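Billbridge Community Help
Home > Heating and hot water > Pressure and filling

Combi boiler losing pressure, only when heating is on

Posted by Mwende Mwaipopo
Dec 19, 2025

I have a combi boiler in a two-storey terrace in Flutby. Cold pressure is set at 1.3 bar. When the heating runs the needle climbs to just under 3 bar within half an hour, then by the next morning it is back down to 0.4 and the boiler locks out. I top it up with the filling loop and the same thing happens again. If I leave the heating off and only use hot water, the pressure stays where it was.

What I have checked so far: no damp patches under any radiator, no stains on the ceiling below the bathroom, both filling loop valves fully closed and the hose disconnected. I have bled all the radiators and no air came out of any of them. The boiler was last serviced in April. The sheet left by the engineer says "EV charge checked" but gives no reading.

Is this the expansion vessel, or should I be looking for a leak under the floor? The ground floor is solid concrete and I would prefer not to start there.

Krum Kneževič

Vessel. Mine did this and a new one fixed it.

Rehema Nyaga

The symptoms point to the expansion vessel, but there are two faults that look alike and you should separate them before paying for parts.

Water expands as it heats. In a sealed system the extra volume is taken up by a vessel divided by a rubber diaphragm, with water on one side and air or nitrogen on the other. If the charge has been lost, there is nothing left to compress, so the pressure rises sharply until the safety valve lifts at 3 bar. The valve discharges some water outside. When the system cools, that water is missing and the gauge reads low. A leak under the floor would normally show as a steady fall with the heating off as well, and you say you do not have that.

Start with the discharge pipe. It is usually 15 mm copper, coming through the outside wall near the boiler and turned back towards the brickwork. Tie a small freezer bag loosely over the end and run the heating for an evening. Do not seal it tightly, and keep clear of the outlet, as the water can be very hot. Water in the bag means the safety valve has been passing.

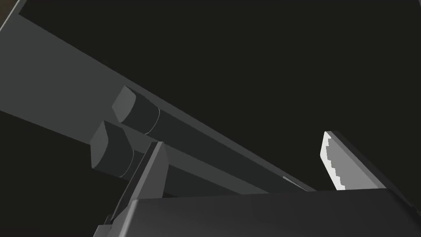 Heating and Hot Water Team, Billbridge Community Help

If the bag has water in it, the vessel charge needs testing. This is done with the boiler isolated and cold, and with the water side drained to zero. A reading taken with the system still pressurised tells you only the system pressure, and I suspect that is how a flat vessel gets recorded as checked. Use a tyre gauge on the Schrader valve. The correct charge is in the boiler manual, commonly between 0.75 and 1 bar.

Possible results:

Low reading, no water from the valve: the charge has leaked away. Recharge with a pump, leaving the drain point open while you do so, then close it, refill and watch it for a fortnight.

Water from the Schrader valve: the diaphragm has split. Replace the vessel, or fit an external one on the return if the original is behind the heat exchanger.

Correct reading: look at the vessel's connecting hose. It can block with sludge, and the vessel is then cut off from the system.

Whichever it is, have the safety valve looked at too. Once it has lifted a few times, grit can hold it slightly off its seat, and it will drip at normal pressure.

On many models the vessel cannot be reached without taking off the boiler case. Where the case forms part of the combustion seal, that is a job for a Gas Safe registered engineer.

Kimutai Odera

Agree with most of the above. One addition on sizing. If radiators have been added since the boiler went in, the built-in vessel may be too small even when healthy. A typical combi vessel is 8 litres, which suits a system of modest volume. I had a customer in Fleltville with 111 litres in the system after an extension, and the pressure swing only settled after I put a second vessel on the return.

Also worth knowing: every top-up brings in fresh oxygenated water and thins the inhibitor. If you have been refilling daily, have the inhibitor tested and dosed again once the fault is cured.

Mwende Mwaipopo

Thank you. Bag was on overnight and had a good cupful in it. No radiators added in my time here. Engineer booked, and I have asked for the charge reading to be written down.

Krum Kneževič

Told you.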